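Storing things in the shed and the laundry: what works for me

I moved to a smaller unit in Vustbridge in February, and since then I had to learn how to keep many things in little space. Some of these tips are from my old neighbours, some I found by doing it wrong first. I hope they are useful also for you.

**Before you buy any container**

Measure the shelf first, the depth also. My laundry shelf is 700 mm wide and I bought tubs which were too long, so they stuck out and I hit my elbow every morning. Write the sizes on a piece of paper and keep it in your wallet. In the shop all tubs look smaller than at home.

Take the outside measure of the tub, at the rim. The label often gives the inside, or only the litres.

**Open trays for small things**

For pegs, screws, garden ties and such items I prefer an open tray to a box with a lid. If there is a lid, I put something on top of the lid, and after one week I do not open it any more. Choose the same tray for the whole shelf if you can. Mine have straight rims and they stand close to each other, so nothing falls between.

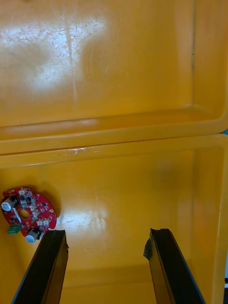 Colour is also a help. In my shed the light is poor, and a dark screw in a dark tub is very hard to find. With a bright colour you see it at once. I keep one colour for the garden and another for tools, and grey for paint things, where it will get dirty anyway.

**Cleaning plastic**

- Warm water, a little dishwashing liquid and a soft cloth are enough for most dirt.
- Do not use the green side of the sponge. The fine scratches stay forever and the dust likes to sit in them.
- For sticky labels, rub with cooking oil, wait ten minutes, then wash.
- For old grease I make a paste from bicarb soda and water. Try it first on the bottom.
- Dry in the shade. Our sun makes cheap plastic brittle after two or three summers.

If a tub smells of fertiliser, leave it outside overnight with crumpled newspaper inside. Sometimes it needs a second night.

**Labels**

I tried the printed labels from Camenzind and they look very nice, but in the humid laundry the corners lifted. Masking tape and a thick pencil are better. Pencil does not run when it gets wet, and you can rub it out when the contents change. Put the label on the short side, which is the one you see on the shelf.

**How heavy is too heavy**

A shelf bracket has its limit written on the packet, and people throw the packet away. Please keep it, or write the number on the wall behind the shelf. Nails and screws are heavier than you believe. I bought a bulk pack of 1000 deck screws from Traditz and it lives now on the floor, under the bench.

Heavy things go low, light things high, and what you use every day goes between your hip and your shoulder. My back is much better with this.

**Once a year**

Take everything out, wipe the shelf with vinegar and water, and look for rust, moths and mouse dirt. I do it before the rainy months. The dried-up glue and the keys without a lock can go at the same time. Old paint must not go in the kerbside bin, so ask your council where they collect it.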